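How Does Bread Turn Into Toast?

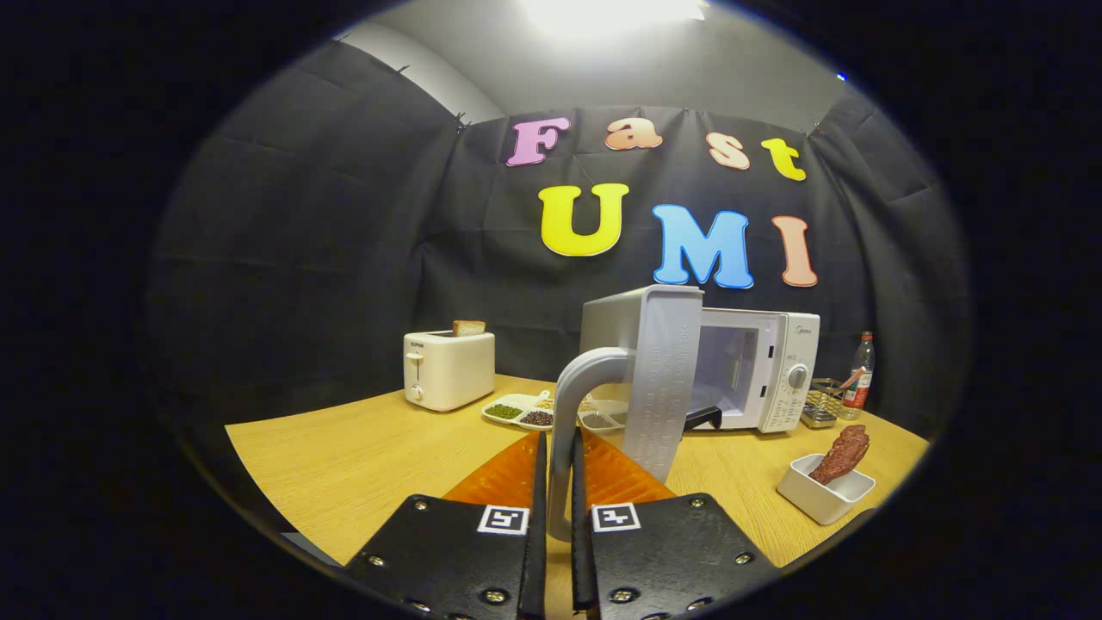 A toaster and a microwave on a wooden table, with a tray of beans and grains between them.

Bread and toast are the same food, but they look, smell and taste different. The change happens because of heat.

What is inside a toaster?
Look down into a cold toaster that is switched off at the wall and you will see thin wires on each side of the slot. When you push the lever down, electricity runs through the wires. They get very hot and glow orange. The heat travels across the gap to the bread.

The lever also lowers the bread into the slot. A catch holds it down. When the time is up, the catch lets go and a spring pushes the toast back up. On many toasters the dial sets how long this takes. A higher number gives darker toast.

Why does it go brown?
First the heat dries out the surface of the bread. Water in the bread turns to steam and floats away, so toast weighs a little less than the slice you started with. Once the surface is dry it can get much hotter. At about 159 degrees Celsius it is browning quickly. Tiny parts of the bread called sugars and proteins join up and make new brown substances, and these give toast its smell. If the bread stays in too long it turns black, and then it tastes bitter.

Why can't a microwave make toast?
A microwave oven heats food in another way. It sends out invisible waves that make the water inside the food warm up. The air in the oven stays fairly cool, so the outside of the bread does not dry and brown. A slice of bread heated in a microwave comes out soft and steamy. If you leave it to cool, it goes tough.

A microwave is good for food with plenty of water in it, such as soup, peas or porridge.

What about beans and grains?
Dried beans are hard because nearly all their water has been taken out. This helps them keep for a long time in the cupboard. To eat them, we have to put the water back by soaking and boiling. Small green mung beans cook faster than most big beans. Red kidney beans need soaking and then a proper hard boil, as they can make you ill if they are not cooked enough.

Bread begins with a dry grain too. Wheat is ground into flour, and the flour is mixed with water to make dough.

Try it
Ask a grown-up to help. Weigh a slice of bread on kitchen scales and write down the number. Toast it, let it cool for a minute, and weigh it again. How much water has gone?

Stay safe
Never put a knife or fork into a toaster.
Never put metal in a microwave.

Words to know
Element: the wire in a toaster that gets hot.
Steam: water that has turned into a gas.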